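How to Clean Up a Bin of Secondhand Play Kitchen Stuff

I buy a lot of used toys. Our apartment over in Distside has a thrift shop practically downstairs, and every October they clear out the toy shelves and sell whole bins for next to nothing, so I've gotten pretty quick at turning a sticky box of pretend food into something I'm happy to hand to a toddler. It takes an afternoon, most of which is waiting!

What you'll need

A dishpan or a clean sink
Regular dish soap
White vinegar
Baking soda
An old toothbrush (soft bristles, please, the hard ones scratch)
Cotton swabs
A couple of big towels
A small screwdriver for battery covers

Step 1: Dump it all out and sort

Clear off a table and tip the whole bin out. You want four piles: hard plastic, wood, fabric, and anything that takes batteries. Go slow on this part. My first time I tossed everything in the sink together and drowned a perfectly good toy mixer, and I'm still a little sore about it.

While you're sorting, squeeze and bend things. Anything cracked goes in the trash, and so does anything with paint coming off in flakes. If your kid is under three, pull out the small parts too (fake peas, tiny lids, that one loose wheel every bin seems to have) and put them up high for later.

Big plain pieces like a colander or a plate are the easy ones, and I do those first so I feel like I'm getting somewhere.

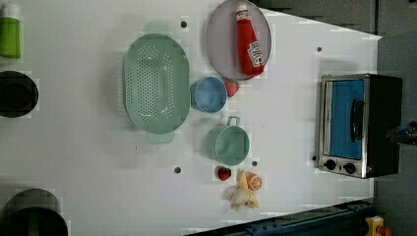 Step 2: Soak the hard plastic

Fill the dishpan with warm water and a good squirt of dish soap. Warm, not boiling, or the thin stuff can warp. Let it all sit for 30 minutes.

One warning: hollow food with a little hole in the bottom will suck up water, and then you've got mold growing inside where you can't reach it. I put a bit of tape over the hole and wipe those by hand instead of soaking them. If you squeeze one and something black comes out, it's done for. Toss it.

Step 3: Scrub

Toothbrush time. Go around rims, under handles, and into any holes. For crayon or old marker I make a paste from 2 spoonfuls of baking soda and a few drops of water and rub it in with a finger. Try it on the underside first if there's printing you want to keep. Paper labels won't survive much of this, so just dab around them.

Sticker goo comes off with cooking oil. Leave it on while you do something else, then wash it off with soap.

Step 4: Wood and fabric

Wood never goes in the water. Wipe it with a cloth dipped in half vinegar, half water, wring that cloth out really well first, and dry the piece right away. The vinegar smell goes away by the next morning.

Felt food gets a quick hand wash in cool water. Press it flat in a towel, don't twist it, or your felt pizza will be a funny shape forever.

Step 5: Battery toys

Open the cover and look for white or greenish crust. If it's just a little, put on gloves and clean the contacts with a swab dipped in vinegar, then go over them with a dry one. If it's all over the place I don't bother. Wipe the outside with a damp cloth and leave the cover off overnight before you put in new batteries.

Step 6: Dry it properly

Lay everything out on towels with the open sides down and give it a full night. Flip the cups and pots in the morning, there's always a bit of water hiding in there somewhere.

Then back in the bin it goes. Wash the bin too! I forgot that once and had to start over.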